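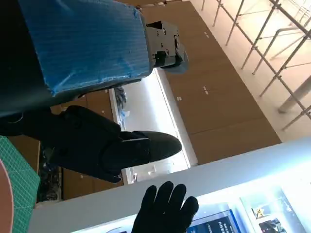 Electric airplanes should stop being sold to the public by their first flights. I have read the announcement from Bornivard twice now, and the number everyone repeats is 41 minutes, the time its two-seat battery trainer stayed in the air over the field at Getthorpe earlier in May. That is a fine flight and I am glad it was made. I have nothing against prototypes, and I don't care what they look like. Shiny blue tape put on in overlapping strips, with the creases and wrinkles left in, doesn't trouble me on a machine that is still being worked out. What troubles me is the jump from one good flight to talk of tickets, routes and flying schools, with almost nothing in between.

The company says it will deliver airplanes to schools next year. The regional paper turned that into "electric flying lessons next year," and by the end of the week a county official was talking about quiet skies. I live under the downwind leg of the runway at Stidside, so I would like quiet skies as much as he would. But I learned to fly there, and I kept a share in an old gasoline trainer for 12 years, and I know what a school asks of an airplane. It doesn't ask whether it can fly. It asks whether it can fly at nine, at half past ten, at noon, and again after lunch, with a different beginner in the left seat each time.

Wing-yan Man runs the school at Stidside. I asked her what she would need to hear before she signed an order. She didn't mention range at all. She wanted to know how long the airplane sits on the ground between lessons, what a replacement battery costs, and who is allowed to sign off the work. The company's press material answers none of these. It gives the top speed in bold type. Her students spend most of their hours going around the pattern well below top speed, and a good share of the rest parked with the brake on while someone explains what just happened.

Charging is where I think the public is being given the wrong picture. A lesson of 35 minutes followed by a charge of the same length sounds all right until you put it on a wall planner. Add the briefing and the preflight check, the wait for a landing training aircraft ahead of you, and the reserve you must keep in the battery in case the runway is blocked. On a busy spring day Wing-yan gets more lessons from each of her gasoline trainers than I can make work on paper with one electric one. She could buy a second airplane to cover the gap, but then she has two loans and two insurance bills, and the cheap hour of flying that was promised isn't so cheap.

None of this is a reason to give up. A training airplane is the right place to begin. It flies short trips, it comes home to the same field every time, and the people who fly it are already taught to plan around limits. The engine in the airplane I used to share needed an overhaul that cost more than my car, and an electric motor has far fewer parts to wear out. I believe the people at Bornivard when they say they can bring the hourly cost down. I would just like to see them do it for a season before they tell us that they have.

Lourenço Henriques, who flew gliders with me and now inspects aircraft for a living, thinks I am being unfair. His argument is that no investor reads a maintenance log. Companies need the big day, the cameras and the applause, or the money dries up and there is no second airplane. He pointed out that the whole history of flying is prize money and stunts, and that plenty of useful engineering was paid for by people who wanted a headline. He is right about that. I still think the stunt and the sales promise are different things and should be kept apart. A crew that sets out to cross a mountain range on batteries is telling you it might fail. A company taking deposits is telling you that it won't.

And deposits are being taken. The flying club at Riviere has put down money for two of the trainers – a small sum per airplane, but the club is small too. Vitória Vieira, who sits on its board, told me the members voted for it after a presentation with a great many slides. She voted yes herself and says she would do so again. When I asked what happens to the money if delivery slips, she said she would have to look it up. I hope she does.

My suggestion is a modest one. Before a maker of electric trainers takes a deposit from a school or club, it should publish the record of one airplane used the way a school would use it. Every flight, every charge, every day in the hangar with the cowling off, for at least 4 months. Include the bad weather. Include the day the charger tripped and two students went home. If the battery has lost some of its capacity by the end, say how much. Schools can live with bad numbers if they know them ahead of time, and they already do with gasoline. Every instructor I know can tell you what her airplane burns in an hour and when the next inspection falls due.

The authorities could help here. At present a company needs approval to carry paying students, which is proper, but it can say more or less what it likes about delivery dates before that approval comes. I wouldn't want a law about it. A plain line in each announcement would do: this airplane is not yet approved for training, and no date for approval has been set. Car makers print smaller warnings about things that matter less.

Those of us who write about flying have some work to do as well. I have been to first flights, and it is hard to stand on the grass, hear almost nothing as the airplane goes past, and then ask a dull question about spare parts. I have failed to ask it myself. The question after any first flight should be how soon the second one took place, and what had to be changed on the airplane before it could. I put that to the Bornivard press office by email. The reply thanked me for my interest and attached the same release, with the 41 minutes in the first line.

I'll go to Getthorpe if they invite me. I would sooner go in November, with a crosswind and a full booking sheet, and sit by the charger for a day.

21/05/2019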